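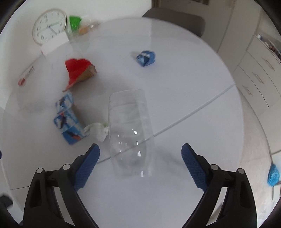

A clear plastic container on a round white table.

Gostitcombe refill morning is back

It's back, and this time it's staying! After a trial run in July that went better than any of us dared hope, the Gostitcombe refill morning returns on 4th October in the village hall, and from then on it will run once a month right through the winter.

If you missed the trial, the idea is a very simple one. You bring your own jars, tubs and bottles from home, we weigh them empty at the door, you fill them with whatever you like and you pay for what's inside. Any container will do as long as it is clean, properly dry and has a lid that stays on. Old jam jars are brilliant. So are ice cream tubs, and one family came with a biscuit tin so big that it took most of our porridge oats home in one go (we have ordered more oats).

The July morning was such a cheerful one. People who had only popped in for a look ended up going home for their jars and coming back, and the queue for the scales turned into a very long chat about rhubarb. By closing time we had filled 83 containers, and the red lentils had gone completely. Who knew there was so much dhal being cooked in Gostitcombe?

For October we will have 3 kinds of rice, plain and wholemeal flour, oats, red and green lentils, chickpeas, pasta shapes, sultanas and, by popular demand, proper popping corn. Culine, the wholefood shop in the old bakery, is supplying all the dry goods again and has very kindly agreed to take back any unopened sacks, so we can afford to be a bit more adventurous. Do tell us what you would like to see. So far the suggestion book has pleas for buckwheat, dried apricots and 'the good pepper'.

New this time is a liquids table, with washing-up liquid, laundry liquid and hand soap. Please keep separate bottles for these and label them before you arrive – masking tape and a biro will do nicely. We would rather not put soap in anything that still says squash on the side.

There will also be a swap shelf by the kitchen hatch for anyone who has too many jars, or none at all. Take what you need and leave what you don't. Odd lids are welcome too, as there is a surprising amount of joy in finding one that fits.

Doors open at ten and we close at half past twelve. Tea, coffee and cheese scones will be on the go all morning. You can pay by cash or card, and there is no minimum, so if all you want is a spoonful of cumin then come and get it.

We could still do with 6 more pairs of hands, mainly for scooping and for wiping down at the end. No experience needed, and helpers get first pick of the scones. Put your name on the sheet in the hall porch, or just turn up at half past nine with your sleeves rolled up.

See you there – and bring a bag for carrying it all home, because full jars are heavier than you think!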